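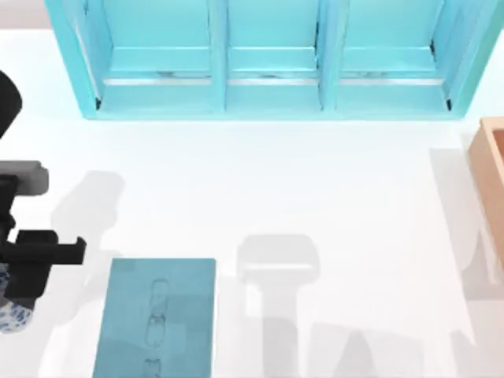
3.2 Sampling of filled chocolates and storage conditions

The second part of the study considered how storage affects the texture and flavor of filled chocolates sold through small confectionery shops. Earlier work by the authors dealt with solid bars, in which moisture plays a minor role. Filled pieces behave differently. Water moves from the filling into the shell, fat moves in both directions, and the surface may lose its gloss well before the piece becomes unpleasant to eat.

Samples were supplied by two producers, Zargate and Khokhar. Both use a dark shell of similar thickness, but the fillings are not alike. The Zargate pieces contain a soft hazelnut paste with a high share of nut oil. The Khokhar pieces contain a cream and fruit filling in which pear puree replaces part of the cream. A total of 3632 pieces was received. Pieces with cracked shells, leaking filling or visible air holes were removed before storage began, and were not replaced.

The remaining pieces were stored for 90 days in closed cartons. Half of each producer's pieces were kept in a cool room, and the other half were kept at the temperature of an ordinary shop floor. Cartons were turned once a week so that no side faced the wall for the full period. The last cartons were opened on 7/12/18. Cartons were not opened between tasting rounds, except for one Khokhar carton that was opened by mistake in the second week. Results from that carton are reported separately in the appendix and do not enter the averages given below.

3.3 Tasting procedure

Tasting was carried out by a trained panel under the direction of J. Gilani. Each panelist received pieces from both storage groups in random order, with plain crackers and water between samples. Panelists scored snap, smoothness, sweetness, strength of filling flavor and aftertaste. They were also asked whether they would buy the product again, although this question was added for the benefit of the producers and was not treated as a measure of quality.

Scores were entered on paper forms and later copied into the Plutum database by two persons working separately. Where the two entries differed, the paper form was consulted. A few forms could not be read with certainty and were left out.

3.4 Results

Snap declined in both products, and the decline was greater at shop temperature. In the hazelnut pieces the shell became soft near the base, where it is thinnest, and several panelists used the word "waxy" in their written remarks. Pieces from the cool room kept a clean break throughout the period. Gray bloom was seen on the surface of many hazelnut pieces stored at shop temperature, but panelists did not score the flavor of bloomed pieces lower than that of pieces without bloom.

The pear filling showed a different pattern. Its flavor weakened steadily in both storage groups, and the cool room gave only a small advantage. The authors consider it likely that the fruit notes are lost through the shell. Cattaneo found a similar loss in raspberry fillings, though in a milk chocolate shell and over a shorter period. Smoothness scores for the pear pieces were stable until the final round, when some panelists reported a grainy feel.

Sweetness scores did not change in a consistent way. The small rise recorded for the hazelnut pieces may reflect the loss of roasted flavor, which makes the same amount of sugar easier to notice.

3.5 Limits of the study

Only dark shells were tested, and each product came from a single production run. The result for pear should not be extended to other fruits without further trials. A second series, using shells coated on the inside with Disirex cocoa butter, is planned for December.

Related articles
Fat bloom in hazelnut pralines: a review of shop storage
Raspberry fillings and the loss of fruit aroma in milk chocolate
Training a small tasting panel for confectionery
Water movement in cream fillings
Shell thickness and breakage in molded chocolates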